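Setting up the Skulby luggage kit without losing an afternoon

The Skulby kit from Brenen is sold as a way to get a robot arm to move your suitcases for you. The box says setup takes 8 minutes. Budget for lunch.

You need the arm on its mobile base, the two fingers from the kit, the wrist camera and a suitcase you aren't fond of. You also need the Mondal app, which will ask for an update before it says hello.

Step 1. Fit the fingers and tighten them by hand. The manual mentions a torque wrench once, in a footnote, and never brings it up again.

Step 2. Run the finger check from the app's Tools menu. They should open and close 2 times and stop. If you get error 1318, the camera cable is in the wrong port. If you get error 2212, it's in the right port and you should restart everything.

Step 3. Pick your target. The app wants to go for the handle, and on a standing case that's fine. For anything parked close to furniture, switch to Low Approach and bring the arm down toward a bottom corner, with the fingers spread. Go slowly. A ribbed black shell throws back bright streaks of light, and the edge finder takes a personal interest in every one of them.
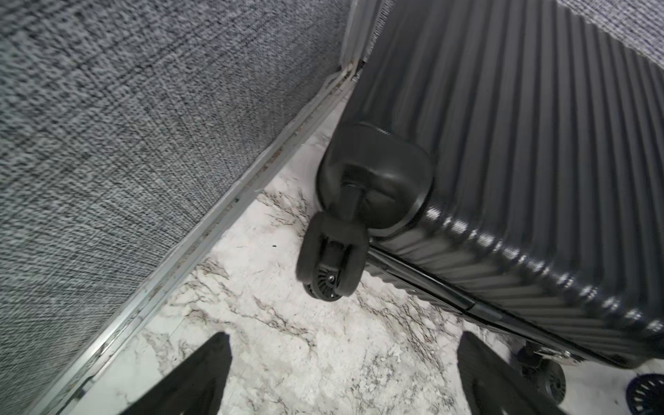 Low Approach is the part of the kit people argue over. Fundgate wrote in the comments that the spinner wheels are the whole problem, that a case on four of them will roll away from any finger that so much as brushes it, and that a strap around the shell did more good than three firmware updates. I've tried the strap. It helps, though it does make the robot look like it's walking a dog.

Step 4. Set the contact force to Low and nudge it up one notch at a time. Medium is where my suitcase left for the hallway.

Step 5. Save the position before you close the app. There's no autosave, and the Save button is under Sharing, where you'd naturally never look.

Is it worth buying? If you already own the arm, probably. The fingers are solid and the camera view is good enough to steer by. If you'd be buying the arm as well, your suitcase has wheels and you could push it.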